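March, 6:40 a.m.

Shift log stays with the supervisor, so these notes are for me. Second week of the Gendus trial in the prep kitchen at Toltidico. Until the cell is installed we work from the simulation, one task at a time. Current task is produce and plates.

Lamduan Jitpraphai ran 50 trials overnight and left me the list. Three were flagged for review, all with the right arm. My part is to open each flagged run, mark the point where a person on the line would have done it differently, and write one sentence on why. Ten years of plating and now I annotate it. The pay grade is the same. The chair is better.

Run 65 took most of the first hour. Potato and lemon side by side on the Greek key plate, right gripper down by the potato, left hand open over the counter. I wrote that the lemon sits out on the yellow rim and past it, and that a cook would deal with the lemon first.
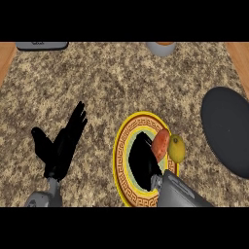
After lunch

Qianru Lei came down from planning with the revised roster. From April the early prep shift goes from four people to two, plus one on review, and review rotates monthly. No one is let go under this version. The two who stay on the line get the knife work and anything wet, the cell gets sorting and loading. I asked who clears a stoppage at 5 a.m. She wrote the question down – the Mahawong site has the same gap, apparently, and pays a call-out rate for it.

I also asked for review time to count toward the kitchen certificate. No answer yet.

Remaining: two flagged runs, both on the oval plates. Broton delivery moved to 3 p.m., so I will be on the dock and the runs go to tomorrow. Ask Lamduan whether my sentences are read by anyone or only stored.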